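4. Setting up the drawer task

4.1 Before you start

The Bendholm planner must be running and the arm must be in the parked state. Check that the base calibration is less than 100 hours old. If it is older, repeat section 3 first.

CAUTION: The enable switch cuts motor power only. The planner keeps its last target and will resume it when power returns. Clear the queue before you reach into the work area.

4.2 Registering the objects

1. Place the drawer unit against the rear of the work area with the handles facing the arm.
2. Lay the keys flat on the table in front of the unit, with space between the two.
3. Open the Objects tab and press Capture.
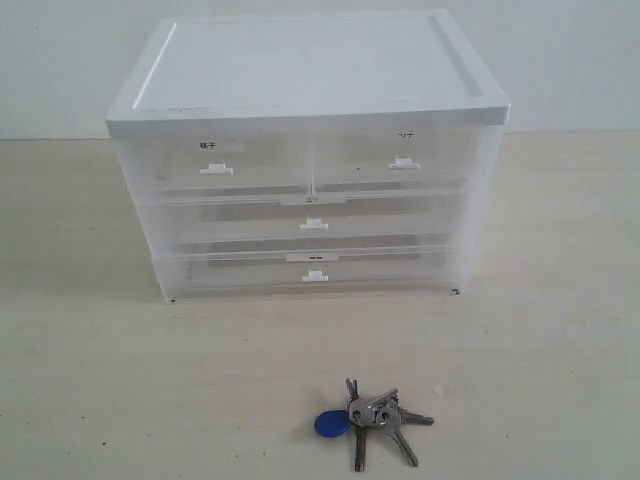 4. Wait for the segmentation to finish. Each drawer front should be listed as a separate part, with its handle as a child of that part.
5. If two drawers have been merged, select the part and press Split. Frosted plastic returns poor depth, so the divider between neighbouring drawers is often lost.
6. Save the set under a new name. Saving over an old set also discards its grasp poses.

Note: The keys are registered as one object. Do not split them by hand – the grasp planner needs the ring and the fob in the same mask.

4.3 Checking the approach

1. Set the speed limit to 2 per cent.
2. Load the object set and choose Approach Only. The gripper will stop short of the target and hold.
3. Compare the gripper outline in the viewer with the real gripper. If the offset is more than 2 mm, stop and redo the hand-eye calibration.
4. Check that the cables hang clear of the table objects at every waypoint.
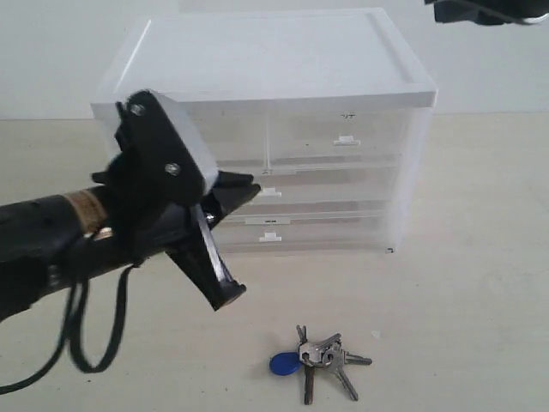 Figure 4-2. Gripper in front of the drawer unit, keys on the table.

5. Press Release Hold to return the arm to the parked state.

CAUTION: Collision checking uses the saved object set and does not see anything added after capture. If you move the keys or the unit, capture again.

4.4 Wrist view settings

The wrist view is used for the last part of each grasp, when the fixed view may be blocked by the gripper.

1. Open Perception, then Wrist.
2. Turn on the finger mask. Without it, the ribbed inner faces of the fingers are picked up as object edges.
3. Lower the edge threshold until dark objects seen against frosted plastic keep a closed outline.
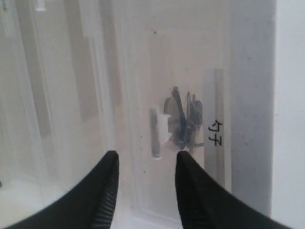
Anika Dvorak

4. Turn off text matching. Handwriting on a label strip can appear sideways in this view and will be scored as a mismatch.
5. Set Retry to 2 and press Apply.

Note: Wrist settings are stored with the arm profile and not with the object set. Export the profile before changing to another gripper.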